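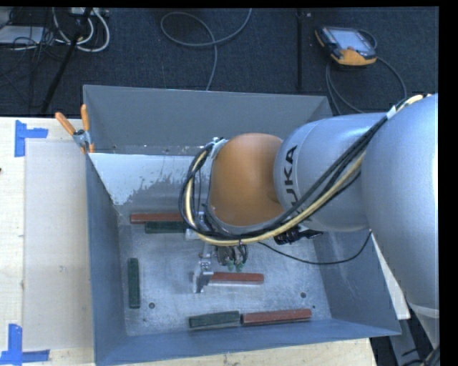 Gray bin with the red and green bars, on the light wood table

orozco84
Looking for opinions on bins for short bar stock. I've got red and dark green pieces going in the same open metal bin and I'm wondering if I should split them up. The table is pale wood and I'd like to keep it from getting chewed up.

caleo_shop
I'd split them. One bin per color, label on the front. Mixed bins always end up with you digging for the one on the bottom.

Stellora
Disagree. For a handful of bars a second bin just eats table space. Lay them flat, all going the same way, and you can see both colors fine.

caleo_shop
Fine until he gets more of them.

Eliseo Chávez
Put a rubber mat under the bin, whichever way you go. I dragged a metal one across a pine bench for 5 months and the grooves are still there.

orozco84
Mat is a good idea. Does it need to be thick?

Eliseo Chávez
Mine is 3 mm. Cut it a little bigger than the bin.

Stellora
Felt works too and costs less.

caleo_shop
Felt soaks up oil. Get the rubber.

orozco84
Ordering rubber. Leaving the colors together for now.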